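Hamau Toy Library Opens a Second Room in August, and You're All Invited

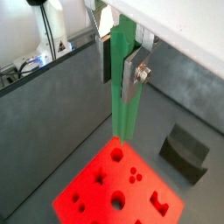
Press Release No. 5 | 8 June 2024

I've been sitting on this news for weeks and I'm so happy I can finally share it: the Hamau Toy Library is getting a second room! We open it in August, right next door to the one you already know on Acharya Street, and it's going to be just for babies and toddlers.

If you haven't been in yet, we work a lot like a book library. You come in, pick some toys, take them home, and bring them back when your kid has moved on to the next big thing (in my house that takes a day and a half). Shape sorters, stacking cups, puzzles, ride-ons, dress-up clothes, we lend all of it. I started the library out of my garage with two shelves and a notebook, and I still have the notebook.

The new room adds 200 toys to our shelves, most of them for kids under three. Parents of little ones have been telling me for ages that they want somewhere to sit on the floor and try things out before they borrow, without a seven-year-old flying past on a scooter. So there's a big soft rug, low shelves, a changing table and a proper place to park strollers. The scooters stay in the old room, I promise.

Paying for it was a stretch. Our spring toy swap and bake sale brought in $2799, which covered the paint, the shelving and the rug with a little left over for batteries. (We go through so many batteries.) The folks at Drandine, the hardware store across the street, gave us a very good price on the shelves and lent us a drill, which I have now returned.

We're also starting a music morning called Nudodance. It's half an hour of singing, shaking things and falling over, for anyone who can stand up and plenty who can't yet. It's free for members and you don't need to sign up ahead, but we can only fit 10 kids at a time, so come a bit early if you can.

Membership stays at $5 a month per family. That gets you up to four toys at once and as many visits as you like. If money's tight, ask at the desk and we'll work something out, no forms.

One small favor before August: please check under the couch! We're missing a lot of puzzle pieces and one entire wooden giraffe. There are no late fees and no questions, just drop things in the bin by the door.

Reporters and photographers are welcome to stop by before the opening. Call ahead or ask at the front desk and I'll show you the new room myself, as long as you don't mind the smell of paint.

Hamau Toy Library
Acharya Street, next to the laundromat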